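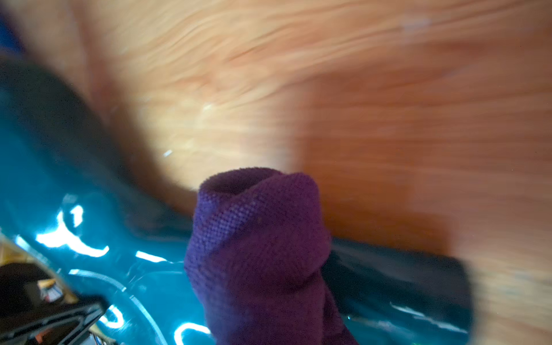 Right, cleaning day at Fletgate. Got the purple cloth out and I'm starting with the wood, because it's been annoying me since May.

---

It's got such a lovely warm grain when you get close up, all honey and burnt orange (and then I go and put my tea on it, every single time!)

---

Ovidiu Ene swears by a damp cloth first, then a dry one, going with the grain. I've always just gone in circles like a maniac.

---

Anyone know how to get teal plastic shiny without leaving smears? Asking before I try the vinegar.

---

Kettle's on. Back in 4 minutes, or 60 if Marti rings.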